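Stop buying grippers by the payload figure

I've been comparing fingers for our two-arm cell for most of August, and I've gone off spec sheets completely. The Veteck pair and the Prinari pair look much the same on paper. Then you give them laundry.
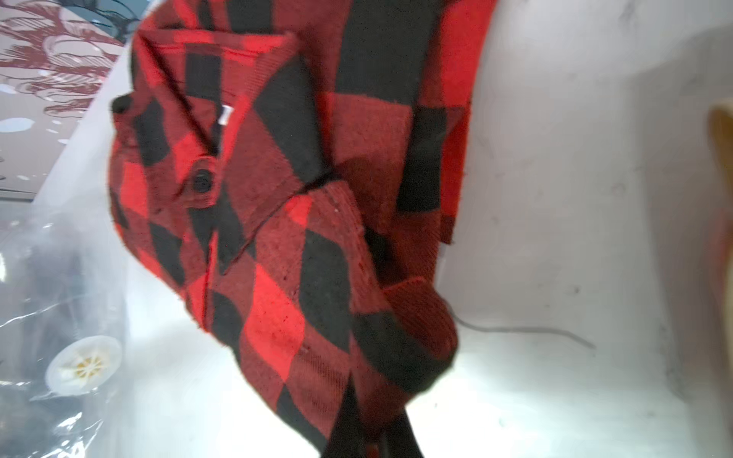 Cloth is where my opinions come from. A shirt has a collar, cuffs and buttons, and every one of them behaves differently when you squeeze it. I logged 993 grasps on clothes alone, and the strongest fingers were rarely the ones I wanted - they grabbed two layers when I'd asked for one.

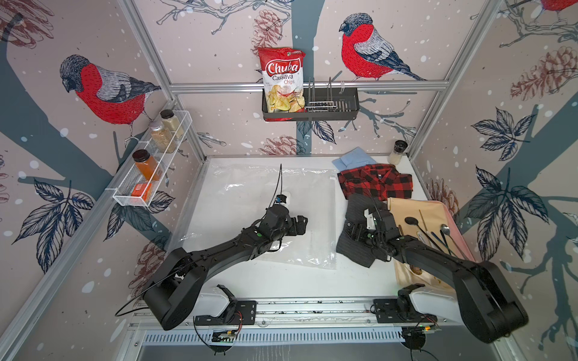
People also love to test on a bare bench, one item at a time. I think that's daft. Homes have piles in them, and a pile tells you more in 12 tries than a lone cube does in 200.
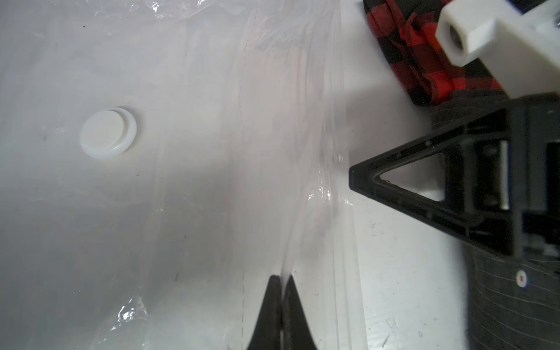
Vidal Furnamden

My real favourite is the vacuum storage bag. Clear film is miserable for cameras, and the zipper edge wants a thin, tapered fingertip that can pinch without skating off. Big chunky pads are hopeless at it, in my view, however much they can lift.

So if you're choosing between seven grippers this week, pack a plastic bag and an old shirt before you visit the showroom. Ask to try both yourself, and take your time over the zip.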